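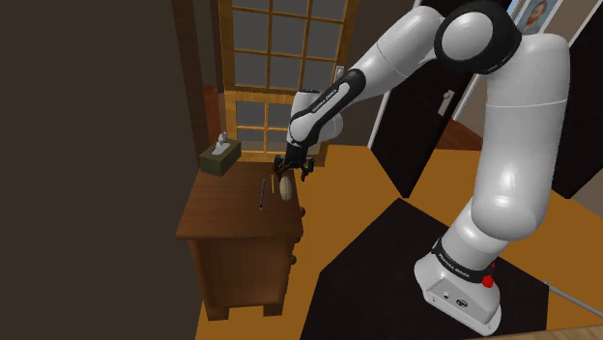
The little wooden nightstand

The man from Fairclough said the well at Prurnbridge would grant one wish for 54 pence, exact money. I asked what the four pence was for. Upkeep, he said.

I had come on the Monday bus to write that it was rubbish. The well had a lid, a padlock and a sign saying 1303, which could have been a date or a phone extension. An old woman ahead of me wished for her knee to stop hurting. She walked off with the same limp, looking pleased.

"It takes a night," the man said.

"And if it doesn't?"

"Then you didn't mean it."

I paid, to be fair to him, and asked for proof. The coins made no splash. I listened for a good while, with my ear against the cold lid.

At home I emptied my pockets beside the bed. Keys, bus ticket, 54 pence. I went through my coat again, and then I rang the bus company to ask what I had paid for the fare.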